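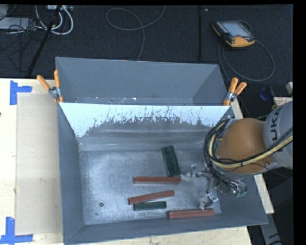
Thandeka Du Plessis
Contributing writer, Home and Habits

Against the divided box

I have in my kitchen a drawer with 20 small compartments. I bought it as an insert, in bamboo, from a shop in Vidgate which sells only things for putting other things in. For one month I was very happy with it. Each kind of object had its own cell: the rubber bands, the clothespins, the batteries, the short candles. Then a corkscrew came into the house, and the corkscrew had no cell, and from this moment the drawer began to die.

I want to argue here for the plain open bin. I mean a container with four walls and one floor, preferably of metal, into which you put things of the same family without arranging them. I think it is the best storage that exists for most of what we own, and I think we have been talked out of it.

My two daughters have a set of wooden blocks which came to us from a cousin. It has 200 pieces and it came in its original tray, where every block had a place cut to its shape. The tray was beautiful. To put the blocks away you had to solve the tray, and when a child of five is tired at seven in the evening she does not want to solve anything. So the blocks stayed on the carpet, and I solved the tray myself, on my knees, usually with one block left in my hand at the end that would not go in.

Last October I gave the tray away and put all the blocks in a deep steel pan, the kind used in cafeteria counters. It cost less than the bamboo insert. Now cleaning up takes as long as it takes to carry the blocks to the pan and let them fall. The noise is terrible and the girls love the noise. I admit that I did not think of this when I bought it, and the neighbor below us has mentioned it on the stairs.

Look how long blocks lie when they are in a bin and have not been arranged. Three red ones and three green ones, let us say, on a gray metal floor. Two greens rest against each other at a slant, a red one leans a little to one side, another green lies flat under it. It is not order, but I can see all six of them at one look and I can take any of them without moving the rest. What more do I need to know about where they are? A person who sorts them by color into separate cells has made a prettier thing and has gained perhaps one second of searching, for which he has paid several minutes of sorting.

The shape of the walls is also important, and here I think many manufacturers make a mistake. A box with straight walls keeps things in its corners. You must scratch them out with your nails. When the sides slope and the bottom is narrower than the top, the hand goes in more easily and the objects tend to move toward the middle. Restaurant pans are made like this, and old bread tins. The plastic boxes I see in home stores are very often straight, I suppose because they look better standing in a row.

About metal I will be accused of taste, and it is partly taste. But metal does not pretend to stay new. The floor of our pan is scratched and cloudy now, it has marks that will not go away with any sponge, and none of this troubles me. A transparent plastic box with the same scratches looks like garbage after one year. My mother kept her clothespins in an enamel basin for 40 years, in our old apartment in Poltora, and it was chipped in three places already when I was small. I never heard her say that we needed a better system for the clothespins.

The word system is, for me, the center of the problem. A neighbor of ours attended a weekend course called the Cindar Method, and she came home with a label maker. I have visited her pantry. It is impressive, and I say this sincerely. But when she asked her husband on Tuesday to put away the groceries, he stood before the shelves with a bag of lentils as if he was waiting for permission. A system which only one person in the house can operate gives that person a second job.

There are objections and I will not hide from them. Small screws should not live in an open bin with large screws. Medicines need their order, and so do knives and papers. Anything that breaks when another thing falls on it must have its own place. Also a bin must not be too deep, or it becomes a well and the bottom layer is forgotten there. I once counted what was in my own worst one, a laundry-room bin of buttons, hooks and curtain rings, and there were 426 pieces, of which I recognized very few. That was my fault and I divided it. I used two bins, side by side, and the second one took care of the curtain rings.

Two bins next to each other is, in my experience, as much division as most families can keep alive. One for this, one for that, open at the top, at the edge of the table where everybody can reach. When a new thing arrives you throw it to the side where it belongs more. The corkscrew, for example, now lies with the wooden spoons and the can opener in a loaf pan beside the stove. The bamboo insert is still in the drawer, because I paid for it, and I keep there mostly rubber bands.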